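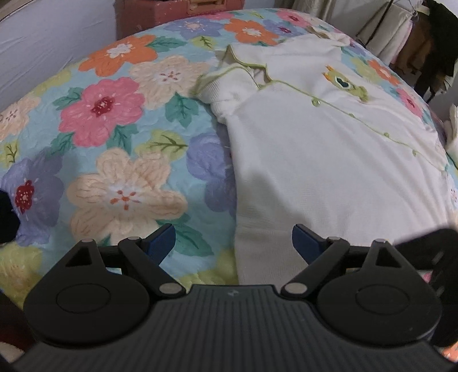
Ó Dálaigh House: Progress Report to the Stokus Fund
Last updated Oct 25, 2026

Dear friends at the Fund,

It hardly seems possible that another reporting period has come and gone, but the leaves are all over the front steps again and so it must be time to write to you. As always, we'll try to answer the questions on your form in the order you ask them, and as always we'll probably wander off a little along the way. You have been very patient with us about that.

First, the news we most wanted to send you. The house has been open the whole period without a single closed night, and 226 families have stayed with us while somebody they love was being treated at the hospital in Drostis. Last year at this point we had the downstairs shut for the boiler and were sending people out to the motel by the highway, so you can imagine how good it feels to write that sentence. The longest stay was 40 nights. That family has gone home now and sent us a jar of pickled beets, which we ate standing up in the kitchen.

Your grant was given mainly for three things: the night desk, the hospital ride, and the small hardship fund. We'll take them one at a time.

The night desk is the piece that has changed the house the most. Before, anyone who arrived late had to call a phone number and wait on the porch, and in winter that was a poor welcome for people who had already had the worst day of their lives. Now there is a person at the desk from supper until breakfast, with the lamp on and the kettle close by. We had thought of it as a matter of keys and parking passes. Mostly, though, it has been a matter of company. People come down in their socks in the small hours and want to talk about something ordinary – the price of gas, a dog left with the neighbors – and then they go back up and try again to sleep. We'd like to ask you to think of the desk as a lasting cost from now on. We know it is the biggest line in the budget and we don't ask lightly.

The hospital ride got off to a bumpy start. We tried sharing a van with the senior center and the hours never did fit together, as their busy time is the middle of the morning and ours is seven o'clock, when the day surgery patients go in. In September we gave that up, with no hard feelings on either side, and moved to booking through Wotska, the local car service, on a monthly account. It costs a bit more per trip and it comes when it's called. We still haven't solved the return ride on evenings when visiting hours run over, and the dispatcher has promised to sit down with us about it before the snow comes.
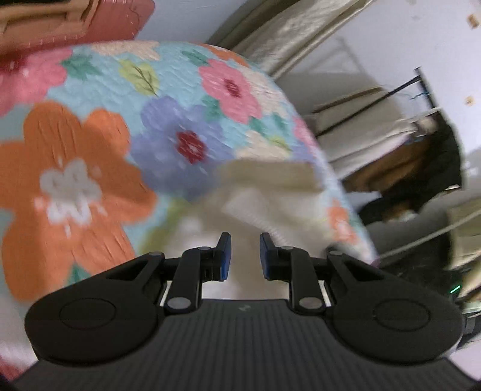

Noreen Hanrahan put in the comment book that the ride was a kindness but the waiting was hard, and that what she had really needed was someone to tell her which door to use. She had gone to the main entrance three mornings running when the east door would have put her right by the elevator, and she wished it were written down somewhere a tired person would see it.

Well, now it is. We made a one-page sheet with the doors, the elevators, the cafeteria hours and the quiet chapel that is never locked, and it goes into every guest's hand along with the key. We printed 1,000 of them, which may have been optimistic, and of course the cafeteria changed its hours the very next week. A corrected batch is on order.

The hardship fund has paid out $320 more than we planned. Most of it went to gas cards and to prescriptions picked up on the way home, with one bus ticket for a grandson who had no other way to get here. We covered the difference from our own general account and are not asking you to make it up. We do wonder if the limit per family could be raised a little next year, with prices where they are, and would be glad of your thoughts.

There are a few things we said we'd do and haven't. The upstairs hall still needs painting. The guest survey went out late and the answers are coming back slowly, so we've left that section of your form blank for the time being and will send it on by itself. The ramp at the side door is waiting on a permit, and every time we call we're told it is on somebody's desk.

For the months ahead we plan to finish the ramp, settle the evening rides, and train a second person to cover the night desk so that the one we have can take a proper vacation. We'd also love for you to visit. Come hungry, and come in by the kitchen door, as the front one sticks in damp weather.

With real thanks,
All of us at Ó Dálaigh House

We use cookies to help this site work and to see which pages people read. By staying on the site you agree to our use of cookies. Accept | Settings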